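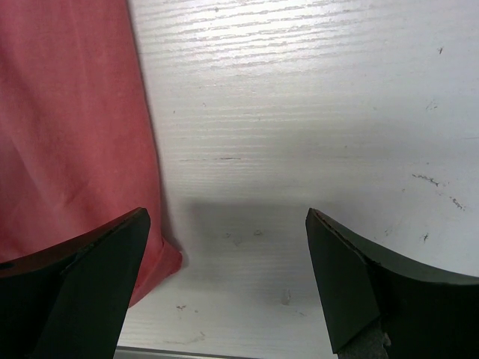
Last edited Fri 25 June, 16:40 by T. Bandara

Dye room notebook - madder on cotton, wash tests

Second go at the Astalwood recipe. Mordanted overnight in alum, then 700 ml from the Belex stock into the small pot. Kept it under a simmer this time. Last batch went brown at the edges and I think that was heat.

Pulled the first strip after 2 hours, the others when the pot had cooled. Color is closer to brick than I wanted. Shiuli says the tap water here is soft and to add chalk. Will try a pinch next time, same weight of cloth.

Wash test: three cycles with the plain soap. Strip A lost a little on the first and then held. Strip B bled onto the white tracer every time - probably not rinsed enough after the mordant. C not done yet.

The light test strips from November are still in the Sutherland folder. Nobody has logged them. Shiuli to check against the gray scale.

Alum is low, reorder. The lid on the big pot still doesn't seat, use foil.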